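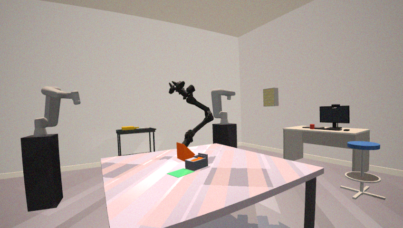
Why did the royal household keep a separate book for candles? Candles were a perquisite, and the servants who cleared the unburnt ends were entitled to sell them.

Dr Unnur Nørgaard has edited the household accounts for the Lukora archive, a task that occupied her for 2 years. The book runs to 300 leaves, of which 23 are damaged by damp. "The clerks recorded every dispute," she said. "One valet complained for 32 pages — and he lost."

Asked whether the sums could be trusted, she was cautious. "They were written to satisfy an auditor. I read them with that in mind." The edition will be available to readers in October.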